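Ferry reception center at Clona runs past its limit, says site manager

10th May

The reception center at Clona harbor was designed to hold 400 people for no longer than 2 nights. Evdokia Kokkinos, who manages the site, says it has not operated within either limit since the first week of April.

"The design figure was set from the number of beds and the capacity of the water system," she said. "It was a correct figure. The arrivals do not follow it."

In April the center registered 1,480 people who had come ashore along the coast between Clona and Mondden. Most had been picked up by patrol vessels and transferred to the harbor. The remainder landed on their own and were brought in by bus after being found on the coast road.

Registration is done in a fixed order: medical check, identity interview, fingerprints, bed assignment. Kokkinos said the identity interview takes the longest, and that its length depends almost entirely on whether an interpreter is on site.

"With an interpreter in the room, it is a short procedure. By telephone it takes twice as long, and the record contains more errors. Those errors come back to us later, when a family has been entered under two spellings and the transfer list does not match."

Transfers inland are handled under a contract with Kontogiannis, the bus operator. The contract provides for a daily departure. Kokkinos said departures were canceled on several days last month when the receiving center at Grolunura reported that it was full.

"A canceled bus means the beds are not released," she said. "We then put mattresses in the dining hall, and meals are served in shifts outside."

The Grolunura center occupies part of a former industrial estate and has 1,000 places. An extension has been approved, but Kokkinos said she had been given no opening date.
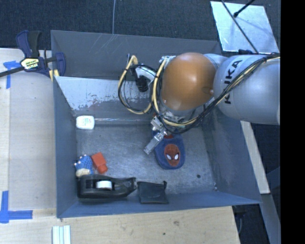 Water and sanitation

The center draws its water from the town supply through a single main. Pressure drops in the evening, when the showers and the kitchen are in use together. Kokkinos requested a storage tank in her first report of the year and repeated the request in April.

"The tank is a standard item. The ground has been surveyed and the connection point is marked," she said. "What is missing is a signature."

Waste water is a separate matter. The harbor drains were not built for a residential load, and a pump truck now visits the site each morning. The cost is charged to the center's maintenance budget, which was fixed before the truck was needed.

Asked whether the center should be enlarged, Kokkinos said she would not recommend it. The harbor site is bounded by the ferry lanes on one side and the coast road on the other – there is no adjoining land – and a larger building would still depend on the same main and the same drains.

"I would ask for more frequent transfers and permanent interpreters," she said. "Those two changes can be made without construction."

The regional office has scheduled an inspection of the site for later this month. Kokkinos said she has sent it the registration totals, the list of canceled departures and the pump truck invoices.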